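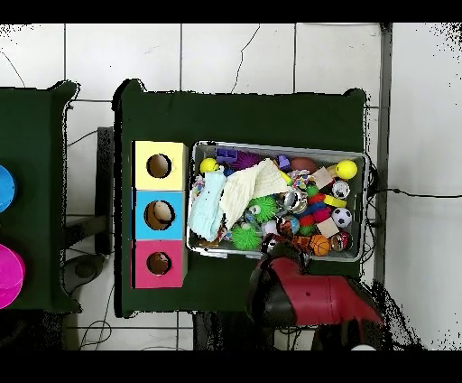

Poste de tri : bac de jouets en vrac, trois boîtes percées, pince engagée dans le bas du bac.

Kovon-tri – règles d'enregistrement et fiche de données

Lisez ceci avant de télécharger quoi que ce soit. La fiche décrit les règles suivies au poste de tri, ce qu'elles garantissent et, plus souvent, ce qu'elles ne garantissent pas. Si vous cherchez un argumentaire, la page du projet Kovon en contient un. Je n'en suis pas l'auteur.

Version des règles : 2
Mise à jour : 27 septembre 2020
Mainteneur : atelier Histham
Langue des consignes : français

Contenu

Le lot contient 73 séquences de prise et de dépose. Chaque séquence part d'un bac rempli et d'une consigne écrite qui désigne un objet et une boîte de destination par sa couleur : jaune, bleue ou rose. Les fichiers de consigne sont en texte brut, un par séquence, même nom que la vidéo.

Les objets sont des jouets ordinaires : balles de tailles et de motifs variés, boules à picots, petits blocs de bois, tissus. On nous a reproché ce choix, jugé peu industriel. Le reproche est juste. Un bac de jouets ne remplace pas un bac de pièces usinées, et je déconseille de citer nos résultats dans un dossier de conformité qui porte sur autre chose.

Règles au poste

R1. Le bac est rempli en vrac, sans rangement. Deux tissus au moins doivent s'y trouver. L'opérateur qui remplit ne connaît pas la consigne à venir.

R2. Les boîtes restent alignées en colonne à côté du bac. L'ordre des couleurs est noté au début de la séance et ne change plus.

R3. Personne ne met la main au-dessus de la table quand le bras est sous tension. Aucune dérogation, même pour rattraper une balle. Une balle qui tombe reste par terre jusqu'à la fin de la séquence.

R4. L'arrêt d'urgence est essayé avant chaque séance, bras en mouvement lent. L'essayer bras immobile ne prouve à peu près rien, et c'est pourtant ce que demandait la version 1.

R5. Les câbles posés au sol sont vérifiés à l'œil avant la mise sous tension. La règle est faible, je le sais. « Vérifier à l'œil » ne se mesure pas et ne se contrôle pas après coup. Griletti proposait des passages de câble fixes ; la proposition est toujours ouverte.

R6. Une séquence ratée est conservée avec les autres. Elle porte l'étiquette « echec » et une cause parmi celles du fichier causes.txt. « Autre » est permis mais doit être suivi d'une phrase.

R7. Pause de 15 minutes après 20 séquences enregistrées à la suite.

Sur la règle R7

On me demande d'où vient le chiffre. Il vient d'une habitude d'atelier, reprise telle quelle de l'ancienne grille Amrani. Je n'ai trouvé aucune mesure derrière. Nous la gardons faute de mieux, et je préfère l'écrire ici plutôt que de laisser croire à une étude.

La même remarque vaut pour une bonne part des « bonnes pratiques » qui circulent en robotique de manipulation. Elles sont recopiées d'un document à l'autre et prennent de l'autorité en route. Quand vous reprenez une de nos règles, reprenez aussi le doute qui l'accompagne.

Étiquetage

Réussite : l'objet demandé est dans la boîte demandée à la fin de la séquence, et aucun autre objet n'y a été déposé pendant l'essai.
Réussite partielle : supprimée. La catégorie servait surtout à embellir les totaux.
Echec : tout le reste, y compris l'objet posé sur le bord de l'ouverture.

Chaque séquence est relue par deux personnes, séparément. En cas de désaccord, l'étiquette est « echec ». Nous ne publions pas de taux d'accord pour la version 2, les relectures du mois d'août ayant été saisies dans une feuille qui écrasait la première réponse par la seconde. Le défaut est corrigé, les données perdues le restent.

Limites connues

– Un seul poste, un seul modèle de pince. Rien ne permet de généraliser à une autre géométrie de doigts.
– La vue de dessus rend mal la profondeur du bac. Un objet sous un tissu peut être invisible et pourtant nommé dans la consigne.
– L'éclairage n'est pas contrôlé.
– Les couleurs des boîtes sont très distinctes. Un système qui réussit ici peut échouer avec trois nuances voisines.
– Les règles R1 et R5 reposent sur la bonne foi de l'équipe. Aucun journal ne les atteste.

Usages déconseillés

N'utilisez pas ce lot pour affirmer qu'un robot est sûr auprès du public, et encore moins auprès d'enfants – la présence de jouets a déjà provoqué cette confusion. Les règles ci-dessus protègent un opérateur averti dans un atelier fermé. Elles ne remplacent ni une analyse de risques ni les normes applicables à votre installation.

Signaler une erreur

Ouvrez un ticket avec le nom de la séquence et le numéro de la règle concernée. Les tickets « la règle est inutile » sont acceptés s'ils disent ce qui se passe quand on l'enlève. Les corrections d'étiquettes sont publiées avec la version suivante, et l'ancienne étiquette reste lisible dans historique.txt.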